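Dristhorpe vence Bikska por nove pontos, mas a festa pode ser prematura

O Dristhorpe ganhou ao Bikska, 84-75, e subiu ao segundo lugar da Liga do Norte de basquetebol. No final, o pavilhão cantou como se o título estivesse entregue. Convém olhar para o que se passou nos 40 minutos antes de encomendar as faixas.

A equipa de Uwe Seidel esteve a perder durante quase toda a primeira parte, permitiu 13 ressaltos ofensivos e só passou para a frente quando o base do adversário, Lefteris Giannakopoulos, foi para o banco com a quarta falta. Faltavam pouco mais de seis minutos para o fim do terceiro período. O Bikska vencia por 56-51 e, até ali, o grego tinha marcado ou assistido em metade dos cestos da sua equipa.

A falta, diga-se, é discutível. Giannakopoulos saltou na vertical perante a penetração de Timothée Hervieu, houve contacto no peito e o árbitro mais distante apitou. O mais próximo não tinha assinalado nada. O banco visitante protestou, levou uma técnica e o Dristhorpe aproveitou para fazer um parcial de 14-2 que decidiu o encontro.

«Não vou falar da arbitragem, toda a gente viu», disse Giannakopoulos à saída, numa daquelas frases com que os jogadores falam da arbitragem.

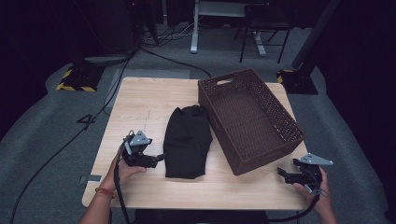 Hervieu em noite grande, com asterisco

O extremo acabou com 27 pontos, o seu máximo da época, e foi levado em ombros por meia dúzia de colegas. O número impressiona. Impressiona um pouco menos quando se vê que 16 desses pontos apareceram depois da saída de Giannakopoulos, e que sete vieram da linha de lance livre no último minuto e meio, com o Bikska a parar o relógio à força de faltas.

Na primeira parte, Hervieu tinha acertado dois lançamentos em nove. Forçou de longe, perdeu três bolas e foi substituído a meio do segundo período sem grande conversa. Seidel garante que a substituição estava prevista. Talvez estivesse, mas o treinador passou o minuto seguinte agachado ao lado dele, a desenhar na prancheta uma jogada que o Dristhorpe não voltou a tentar em todo o jogo.

É justo reconhecer-lhe a defesa. Foi ele quem ficou com o segundo base do Bikska no parcial decisivo, roubou duas bolas consecutivas e obrigou os visitantes a começar cada ataque com o relógio já abaixo dos 15 segundos. Isso raramente aparece nos resumos, e foi o melhor que fez em campo.

«O Timothée respondeu como respondem os grandes jogadores», afirmou Seidel. Há três semanas, depois da derrota em casa do Baudry, o mesmo treinador disse que lhe faltava «cabeça». Alguma coisa terá mudado entretanto, ou então mudou apenas o resultado.

O Bikska, sem o seu melhor jogador durante nove minutos, marcou oito pontos nesse intervalo. O plano alternativo, se existia, ficou no balneário. Os postes pediram bola de costas para o cesto e não a receberam, os extremos lançaram cedo e mal, e quando Giannakopoulos voltou, já com a desvantagem em dois dígitos, teve de arriscar tudo com quatro faltas. Ainda reduziu para cinco, a dois minutos do fim, com um triplo de muito longe. A quinta falta chegou na posse seguinte.
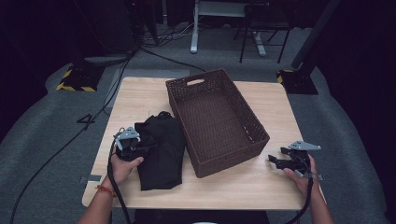

Bancada cheia, contas por explicar

O clube anunciou 1526 espectadores, a maior assistência da temporada. Na mesma comunicação, a direção fala em mais de 462 lugares anuais vendidos desde que arrancou a campanha patrocinada pela Larka, a marca que passou a ocupar a frente das camisolas. O anúncio não esclarece quantos destes lugares foram pagos pelo preço inteiro e quantos seguiram em pacotes de oferta para parceiros.

A pergunta foi feita a Albane Arnaud, diretora-geral do Dristhorpe, que preferiu sublinhar «o entusiasmo da cidade». Insistimos. A dirigente respondeu que os números detalhados serão apresentados em dezembro, quando se fizer o balanço do primeiro semestre do contrato. Até lá, fica a palavra do clube, que na época passada também anunciou um recorde de lugares anuais e acabou a pedir um adiantamento ao patrocinador de então.

Os adeptos do Bikska, esses, foram 215, todos no setor do canto, e fizeram-se ouvir até ao fim. Saíram com meia hora de atraso por causa de um portão fechado do lado do parque de estacionamento. O clube visitante diz que vai apresentar queixa, e o Dristhorpe respondeu que a saída decorreu «dentro da normalidade».

Sobra a classificação. Com esta vitória, o Dristhorpe iguala o Baudry em pontos e fica à frente pela diferença no confronto direto – um cálculo que só se manterá se perder por menos de seis na segunda volta. O calendário também não ajuda quem já faz contas ao título: das próximas cinco jornadas, quatro são fora, incluindo a deslocação ao pavilhão do líder, onde a equipa não vence há três épocas.

Ysaline Picard, adjunta de Seidel e responsável pela preparação dos adversários, foi a única pessoa do clube a baixar o tom.

«Demos 13 segundas oportunidades a uma equipa que não é especialmente alta», lembrou. «Contra quem lança melhor, isso custa-nos o jogo ao intervalo.»
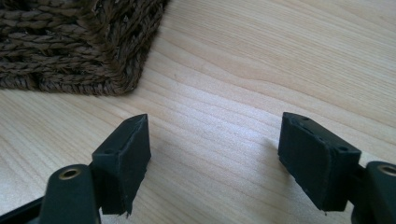 Picard tem razão, e o problema vem de trás. Nas últimas quatro partidas, o Dristhorpe perdeu sempre a luta dos ressaltos e ganhou três delas à custa de percentagens de lançamento que dificilmente vai repetir. Contra o Bikska converteu 11 triplos em 21 tentativas. A média da época anda pelos 33 por cento, e não há grandes motivos para pensar que um grupo de jogadores que lança assim desde o início tenha aprendido a lançar de outra maneira numa semana.

A opção por um cinco mais baixo, que Seidel defende desde a pré-época, dá velocidade na transição e deixa a tabela entregue à boa vontade. Resultou quando o adversário ficou sem quem organizasse o ataque. Nos primeiros 20 minutos, com toda a gente disponível, o Bikska marcou 24 pontos na área pintada e chegou ao descanso a vencer por 45-41. O treinador descreveu essa primeira parte como «um período de estudo». Foi um estudo demorado.

Há ainda a questão do segundo poste, que o clube prometeu contratar e continua por chegar. Arnaud diz que o mercado está a ser acompanhado. Seidel diz que confia no plantel que tem, resposta que os treinadores costumam dar quando já lhes disseram que não há dinheiro para outro.

O próximo jogo é em casa do Baudry, que folgou esta jornada e terá tido tempo para rever as imagens. Hervieu, que saiu com gelo no joelho direito, será reavaliado pelo departamento médico, e o clube assegura que se trata de simples precaução. Giannakopoulos arrisca um jogo de suspensão pelo que disse ao árbitro no caminho para o balneário; o relatório deverá ser conhecido nos próximos dias.

Parciais: 18-23, 23-22, 24-15, 19-15.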